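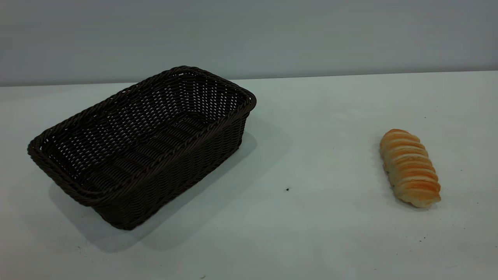
4 min read

Bread, baskets, crumbs: a catch-up tips page
Posted 07/05/2022 in Kitchen

Quick one this week, the sink is full and I have dough on the go. A pile of bread questions came in since the freezer post (over 100, I did not answer them all, sorry) so these are the ones that kept repeating. No particular order.

Keeping a loaf

Crusty bread, first day: leave it out. Cut side down on the board, nothing over it. Second day, paper bag, or a clean dish towel wrapped twice. Plastic makes the crust go leathery, fine if it's sandwich bread and you like it soft.

Not the fridge. Bread goes stale faster in there than on the counter. If it's so hot and sticky in your kitchen that mold shows up by day two, slice and freeze.

Freezing: slice first, always. Lay a bit of parchment between every couple of slices so you can snap them off. Squeeze the air out. Write on the bag. I use the Karras freezer labels, they come off in warm water, but masking tape and a marker works.

Rolls freeze whole. Straight from freezer to a 325 oven, ten minutes or so, no thawing.

Bringing back a stale one

Run the whole loaf under the tap for a second. Yes, the crust. Wet all over, not soaked. Then into a 325 oven till the crust is crisp again, small loaf maybe eight minutes. Eat it that day, it won't come back a second time.

Too far gone but no mold: cubes for croutons, or blitz for crumbs. Dry the crumbs on a tray before you jar them or they clump. If there is mold, the whole loaf goes. Cutting around it isn't enough, it runs further in than you can see.

Woven baskets

Most asked by a mile. First find out what yours is made of. Natural stuff - willow, rattan, seagrass - wants very little water. The synthetic weave is basically plastic and can go in the sink.

For either one, start dry. Tip it over, bang the bottom, then go at the gaps with a soft paintbrush. An old pastry brush is too floppy, I use a one inch trim brush kept just for this. Crumbs hide under the rim so turn it on its side and do that part last.

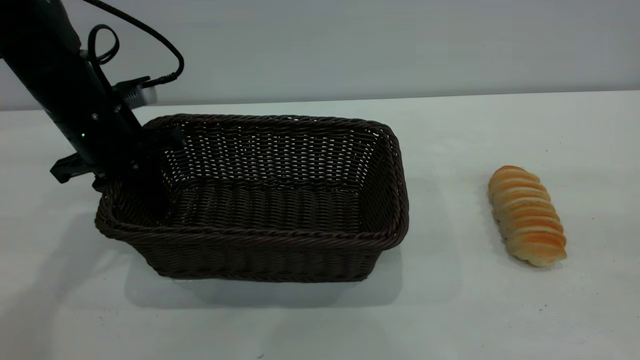

Dark woven basket on a white top.

Synthetic: warm water, squirt of dish soap, soft brush, rinse, shake, upside down on a rack overnight. Dry means dry. Put it away damp and it smells like a pond.

Natural: damp cloth only, wrung out hard. Wipe with the weave. Dry it somewhere airy but not in full sun, it gets brittle. If a strand is already sticking up, a dab of wood glue underneath and a clothespin on it for an hour. Don't snip it, snipped ends keep unraveling.

Greasy patch (garlic bread, we've all done it): baking soda, leave an hour, brush off. Repeat. Dark baskets show the white powder for ages so on those I skip it and use a drop of soap on a damp cloth.

Line it. A cloth napkin is enough and it goes in the wash with the towels. I stopped buying the paper liners, the Sundgate ones were fine but you go thru a pack in no time.

White counters and tables

They show everything. Dry crumbs first, with a bench scraper held nearly flat, into your hand or a dustpan. Wet cloth on dry crumbs just makes paste, and flour is worse. Cold water for flour, warm sets it like glue.

Tea rings and turmeric: baking soda and water, thick, leave ten minutes, wipe. Test a corner. Don't use the green scrubbers on laminate, they dull it and you can't undull it.

For a scratched solid surface top (the matte kind, check with whoever made it) I have used a Gritix 1000 sheet, wet, tiny circles, hardly any pressure. Not on laminate, not on anything glossy, not on stone. Start some place nobody looks.

While the dough is rising, a few more

Bread knife: don't put it in the drawer loose, the teeth catch on everything and go dull. Cardboard sleeve and tape if you have no block. Hand wash, dry it straight away.

Wooden board smells of onion: coarse salt, half a lemon, scrub, rinse, stand it on it's edge to dry. Oil it when water stops beading.

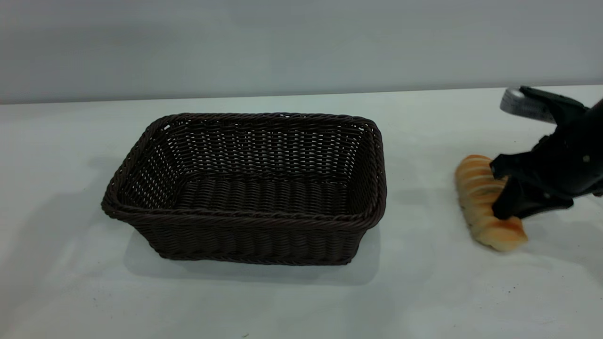

Oil both sides, by the way. One side only and it cups. Food grade mineral oil, wipe on, leave overnight, buff off. Olive oil goes rancid so leave that for the salad.

Baking stone with black marks: scrape, leave it. No soap, it soaks in and the next pizza tastes of it. Stains are just stains.

Toaster: unplug, let it cool, pull the tray, then the same trim brush in the slots. Do it over the sink. Monthly if you are a raisin bread house.

Burnt sheet pans: Cokero paste if you have a tub, or baking soda and a splash of peroxide, leave it while you watch something. Not on non-stick or bare aluminum. Scrub, rinse twice.

Yeast in the freezer keeps well past the date in my experience, but test it - half a cup of warm water, pinch of sugar, ten minutes. No foam, no bread. Jar I opened in January is still going.

Comments are open below. Sourdough starter questions go on the starter page please, there are 154 replies there already and yours is probably answered. Timer's going, got to shape these.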